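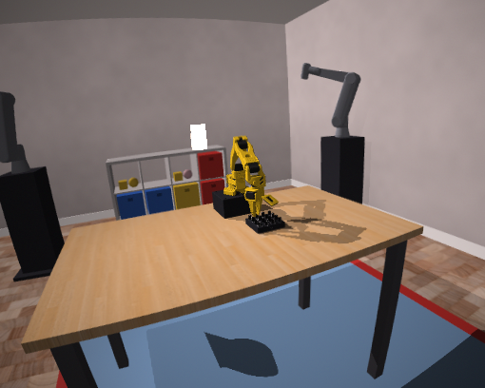

Jinfeng Ding told me that a simulated gripper comparison is only good for throwing out the bad option, and that the numbers shouldn't go near a purchase order. I'd like to know if other people see it the same way.

I'm choosing between two parallel grippers for a small yellow tabletop arm. One is the Drurkar with the short rigid fingertips, and the other is the Mutulia, which has longer fingers that give a little. I built the room in the simulator with the arm on its black base and the peg tray right in front of it. The task is to pull one peg at a time out of the tray without touching the ones next to it, then set it down on the table.

Same controller, same approach path, 39 tries each. The Mutulia came out at almost 77 percent and the Drurkar well below that. Most of the Drurkar misses were the outside of a finger hitting the neighboring peg on the way down. I left friction and contact stiffness at the defaults for both. The gray arms on the pedestals are in the same file for a later comparison and don't move during these runs.

Is that enough to go with the Mutulia, or do I need to change something and run it again?

Posted by graybench

Qiuyue Jiang
Run it again, but change the friction first. With default friction, soft fingers often look better in simulation than they are on the bench. Do one set low, one in the middle and one high, and see if the order of the two grippers stays the same. If it flips, you don't have a result yet.

Also check how your finger meshes are set up for collision. A lot of importers wrap each finger in a simple box, and on short fingertips that can add 2 mm per side. With pegs that close together, it would explain most of your Drurkar misses. Turn on the collision view and look at the fingers from above before you change anything else.

I agree with Jinfeng on the purchase order part. Borrow one of each if you can – Zondasham lends demo units, though I waited most of September for mine.

pallet_nine
I had the Mutulia on a Shi controller for a while. Good gripper, the cable comes out on the wrong side.

tlowell
Your approach path may be the problem. If you use one path for both grippers, whichever has the longer fingers gets the benefit of wherever you put the tool point. Measure the tool point separately for each gripper, then come straight down over the peg for the last part of the move and slow down there. I had 8 misses in a row once with a rigid gripper and every one was a tool point left over from the previous tool. After I fixed it, the two grippers were close enough that I bought the cheaper one.

graybench
The collision shapes were boxes on the Drurkar and full meshes on the Mutulia. I'm redoing both sets with meshes and separate tool points, then the friction runs.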